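Grernbridge Photography Education Fund
Progress report to the trustees, second half of the grant year
Prepared by Treasa Quinlan, program manager
February 11, 2025

Where we are

The fund was set up to do two things: put working photographers in front of students who can't get to a trade show or a paid workshop, and build a library of recorded lessons that those students can keep using afterward. Both parts are running. The library is ahead of the plan we sent you last spring. The live classes are a little behind it, mostly because of the room problem at Posach that I wrote about in the fall.

We have 433 students registered for the current term. They are spread over two sites, Posach and Jistholm, plus the online group, which is now the largest of the three. Students who only watch recordings and never sign up for a class are not in that number.

Recorded lessons

The library now holds 200 lessons. When the grant started we had the old lighting series and not much else, and a good part of that had to be redone because the software screens no longer matched what students saw on their own computers.

Gebhard Lehner has recorded most of the new material. His studio lighting course is finished, edited and captioned. It starts with one light and a reflector and works up to a three-light portrait setup, and every lesson ends with a small assignment that can be done with a window and a sheet of foam board if the student has no flash. The assignments get more mail than the lessons do. Students send in their pictures and want to hear back, and Gebhard has been answering them himself in the evenings. I don't think that can go on. I have put a few paid hours for a second reviewer into the request at the end of this report.

Selorm Gbeho's course on retouching is two-thirds recorded. She lost most of a month to a microphone fault that put a low hum under everything, and she chose to record those lessons again from the start. The cleaned-up versions were usable but not pleasant to listen to for 20 minutes at a stretch. The remaining lessons cover skin, stray hair, and preparing files for print. She expects to turn them in before the spring term starts.

We also added a short set on building composites, where a photographed subject is placed into a background that was made on the computer. This was not in the original plan. Enough students asked for it that we moved some money over from the travel line, which was underspent. The lessons deal with matching the direction of the light, matching the softness of the shadows, and picking a focal length on the rendered side that agrees with the one on the camera. Grain comes up as well. A clean render next to a photo taken at a high ISO looks wrong right away, even to people who can't say why.

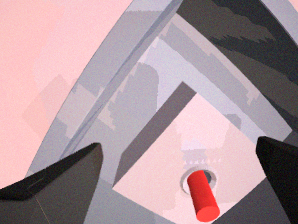

The composite lessons took longer to edit than we allowed for. Ferdinand Tanner did the editing, and he had to keep two programs in view for most of it while still leaving the menus large enough to read on a phone. Many of our students watch on phones. He ended up zooming in by hand on nearly every step. For the next set we will record the two programs separately and save him the trouble.

Captions are finished for everything except the retouching course. We used an automatic service for the first pass and then had a person read through each file. The automatic pass has a hard time with photography words. It wrote "soft box" as "soft socks" through one entire lesson, and "f-stop" came out a different way each time.

Live classes

Jistholm has run every class on its schedule. The room is good, with high ceilings and blackout blinds that work, and the building staff let us leave the background stands up between sessions. Attendance dipped in the cold weeks and came back.

Posach has been harder. The room we had lined up was taken back by the building for its own use shortly before the term began, and the replacement has a low ceiling. You can't get a key light high enough over a standing subject in there. Emil Moser, who teaches that group, rewrote his plan around seated portraits and tabletop work, and the students have done well with it, but he had to drop full-length portraits and the group portrait session. He also had to cut two classes while we sorted out the keys and the insurance certificate. We have promised those students make-up sessions at Jistholm and will pay for the bus.

I have visited three other rooms near Posach. One is too expensive. One has no parking and a long flight of stairs, and I wouldn't ask anyone to carry sandbags up it. The third is a former dance studio with mirrors along one wall that would need to be covered. The owner is willing to talk about a yearly rate, and Emil thinks heavy curtains on a track would take care of the mirrors. I would like to go ahead with that one if the trustees agree.

Guest days

We held both guest days that we promised. The first was on event and conference photography - how to shoot a speaker on a dark stage, how to get a usable picture of a panel when half of it is looking down at notes, how to deliver files the same night. It was full. The second was on pricing and contracts and it was not full, although the people who did come stayed an hour past the end asking questions. I suspect the title put people off. We called it "Business Practices" and I will call it something plainer next time.

Both days were recorded. The event photography recording is up. The pricing one needs some parts removed where students talked about their own clients by name, and Ferdinand will get to it after the retouching course.

Equipment

We bought the continuous lights, the stands and the second set of radio triggers listed in the proposal. All of it came from Egger, who gave us the school rate and replaced one trigger that would not hold its channel. The first shipment arrived missing the light stand adapters, which held up the first Jistholm class by a week. They came after two phone calls.

The loaner cameras are out most of the time. One came back with a scratched rear screen and still works. We have started asking students to sign for the battery and the charger as separate items, as those are the pieces that go missing. The lens most often requested is the plain 50mm, and we could use another one or two of them. The wide zoom has hardly been borrowed at all and I would not buy one again.

Backup storage was a gap in the original budget. Recorded video takes far more room than the still pictures we planned around, and for part of the fall the only full copy of the lighting course was on a drive on Gebhard's desk. We now keep one copy at Grernbridge and one with a hosting service, and the raw footage is moved to both at the end of each recording week.

Money

We are within the budget overall. The balance unspent at the end of the period is $3,251, nearly all of it from guest travel. Both guest speakers turned out to live within driving distance and neither asked for a hotel. Equipment came in slightly under. Editing came in over, for the reasons given above, and the overage was covered by the transfer from travel that the trustees approved by email.

Room rental at Posach is lower than budgeted for now because the replacement room is cheaper. If we move to the dance studio it will go back up to what we first planned, plus the one-time cost of the curtains.

What has not gone well

The online forum is quiet. We set it up so that students at the two sites and online could look at each other's work, and most of them don't. They send their pictures to the teacher by email. Selorm has tried a weekly thread with a set subject, and the same small group posts in it each time. We may be better off with a monthly live critique over video, which two of the online students suggested on their own. We plan to try that in place of the weekly thread.

The end-of-course survey was too long. Fewer than half the students finished it, and the later questions were mostly left blank. It has been cut down to one page.

I also underestimated how many students would be using older computers. The retouching exercises came with large layered files that would not open for some of them. Selorm has made smaller versions and those are posted beside the originals.

Plans for the rest of the grant year

Finish and post the retouching course, with captions.
Edit and post the pricing guest day.
Hold the make-up sessions for the Posach group.
Move the Posach classes to the new room, if approved.
Start the monthly live critique.
Record a short course on organizing and backing up pictures, taught by Emil. The outline is done and he can begin as soon as the lighting equipment is not needed at Posach.

Requests

We ask the trustees to let us carry the unspent balance forward and put it toward the curtains and the reviewer hours for the lighting course. We also ask for a decision on the dance studio before the end of February. The owner has another party interested and has agreed to hold the space until then.

A full list of lessons, with running times, is attached, along with the rental terms for the new room and the Egger receipts. Questions about the accounts can come to me, and questions about the recordings are best sent straight to Ferdinand.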